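Open day review: Jisen tabletop arm, shown at the Fonddale workshop
Posted in January under Reviews, Small Automation

I make arrangements for a living, mostly artificial stems for display homes, dental offices and the odd hotel lobby. Picking single stems out of a box and laying them on the right tray takes up more of my week than the arranging does. When Fonddale put the word out that they were running an open day with the Jisen arm set up for light goods, I drove over to see whether it could handle what I sell.

I have no connection to either company. Parking was free and so was the coffee.

The setup

The arm stands on an ordinary workbench and has a two-finger gripper with a small camera mounted at the wrist. A monitor beside the bench shows what the camera sees, so visitors can follow along without leaning over the rail. Viera Krajčí ran the morning demonstration and Oldřich Bartoš took the afternoon one. They both answered questions while the arm was going, and Oldřich was happy to stop it and run a pick again if somebody had missed it.

Four tasks were on the program: folded napkins, paper envelopes, foam blocks and artificial flowers. I watched the first three out of politeness. They went fine. The envelopes were slow.

The flowers

An artificial rose is an awkward thing to pick up. The bloom is heavy for the stem, the leaves go every which way, and if you grab it by the petals you leave a dent that has to be steamed out. What I wanted to know was where the camera would look and where the fingers would close.

The stems were laid on a white surface under bright light. The system looks for the main stem, follows it down from the bloom, and picks a clear length between the leaves. With a rose that is not a lot of stem to work with. One leaf goes behind it, another comes in beside it, and a thin yellowish stalk runs down between the leaves and could easily be taken for the thing you want to hold. 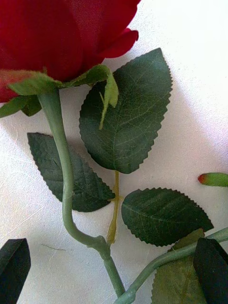 How it did

Viera's run was 52 picks of mixed stems. Six went wrong. In three of those the fingers closed on a leaf stalk, which was my worry from the start. The others were stems that slid out of the grip on the way up and landed back on the bench. I looked over a few of the finished roses on the tray and found no dents in the petals. One leaf had been bent back, and I have bent plenty myself.

Speed is the weak point. I'm faster by hand, and so is my part-timer, Blažena Tichý, who came along and timed a few on her phone. The arm pauses above each stem to look, moves in, pauses again and then closes. Oldřich said the pauses can be shortened in the settings but they keep them long for visitors.

The lighting matters too. Someone asked to see it on a darker surface, so they put down a charcoal mat and dimmed the lamp. It hesitated over the dark green leaves and gave up on one stem altogether. My shop has a brown bench and one window, so I'd be buying a lamp and a white top as well.

Noise

Quiet. You could hold a conversation beside it in a normal voice. The compressor in the next room was louder.

Software

The control screen is tidy and the labels are in plain language. Teaching it a new kind of stem means laying the stem out, tapping the part you want held, and repeating that at several angles. Marcela Kollár, who looks after training at Fonddale, walked me through it with a eucalyptus spray I had in my bag. It took most of my lunch break. The arm then picked up the spray on its second try.

Saving the new item was clumsy. The name field wouldn't take spaces, and the list doesn't sort by colour or type. With a catalogue like mine that would get old in a hurry.

Price and service

They lease it by the month or sell it outright, with service calls handled out of the Fonddale shop. I was given a quote but asked not to post it. It was more than my van is worth and less than a year of a full-time wage. Spare finger pads are sold separately and wear faster on wired stems.

Would I get one

Not this year. If I were filling trays all day from a few kinds of stem, I'd think hard about the lease. My orders change too often, and re-teaching would eat the time saved. I've asked Marcela to call me when the new finger pads are in, and I'll bring a box of my own roses to the next open day.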